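Erance hand cover kit – sleeve, cuff, liner
Equipment / Hands and end effectors / Covers and soft goods

Item 205
Sold per hand. Left and right are different parts, check before you order.
Status: in stock, sleeves only. Liners ship separate.

Quick version
Black ribbed knit sleeve for multi-finger hands. Covers wrist and palm, stops at the knuckles, fingers stay bare. Keeps grit and lint out of the wrist joint, keeps cables from snagging on table edges. Washable. Goes on without tools once you've done it a couple times.

What's in the bag
Sleeve, ribbed knit, one
Cuff strap, one
Inner liner, one (two if you order the lab pack)
Fit card
No adhesive, we stopped including it in September. Too many people glued the hem down and then couldn't get at the knuckle screws.

Fits
Akunside three-finger and five-finger hands, all sizes
Campos forearm, long and short
Mamex forearm – short only. Long version needs the extension cuff, order it at the same time, it's not something we can add to a box thats already packed
Other hands: send us palm width and the distance from wrist bolt to knuckle line. Measure with the hand open.

Planning your budget
Most first orders are too small. People buy one sleeve per hand and then the robot sits while it's in the wash. Buy two per hand minimum, three if you run more than one shift.

Sleeve: $80 each
Liner: $6 each
Extension cuff: ask, price depends on length
Lab pack: 5 sleeves plus liners, quoted

Where sleeves wear out first: the hem, right at the knuckle band. Then the inside of the wrist where it rubs on the forearm shell. Body of the sleeve usually outlasts both. We do re-hem, send it back clean please.

If the money comes out of a grant, put covers under consumables and not under the arm. Siham Mahasneh in quotes can split the paperwork so the sleeves land on their own line. Ask before the PO goes out, after is a pain for everybody.

Lead times
In stock sizes: same week
Odd sizes: three weeks, sometimes four
Re-hem: two weeks once we have it in hand
Prices on this page checked Monday, November 14, 2022. Quotes hold for thirty days.

Before you order, check
Right or left, and how many of each
Sleeve color. Black is the only stock color. Gray is special order, no returns
Camera position. If you've got a wrist camera, tell us which side and how far down the lens sits. We can cut the hem higher
Table height and clearance. Loose fabric plus slotted rail is a bad combination. Order the snug fit if the arms work low or near framing
Other fabric on the robot. Covers on the body and sleeves on the arms can bunch where they meet, leave some slack in one and not both 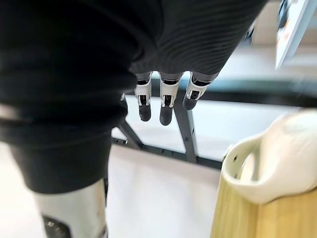
Black ribbed cover down to the knuckles, three fingers of the right hand clear below the hem.

Fitting
Power off. Fingers straight. Roll the sleeve up like a sock, slide it over the fingertips one at a time, unroll toward the elbow. Hem should sit on the knuckle band, not over the first joint. Strap last. Then run the hand open and closed slowly and watch the hem – if it creeps down past the knuckles the sleeve is a size too big.

Care
Cold wash, mesh bag, hang to dry. No dryer. No fabric softener, it leaves a film and the strap slips.

Returns
Unworn, 30 days, with the fit card. Worn sleeves only if there's a sewing fault. Liners not returnable.

Questions
Sizing and odd hands: Telma Domínguez
Quotes, split invoices, purchase orders: Siham Mahasneh
Use the form, pick "covers" from the menu or it goes to the wrong inbox and sits there.

Goes with
Extension cuff, Mamex long
Replacement cuff straps
Mesh wash bag, large
Fingertip caps, black (seperate page)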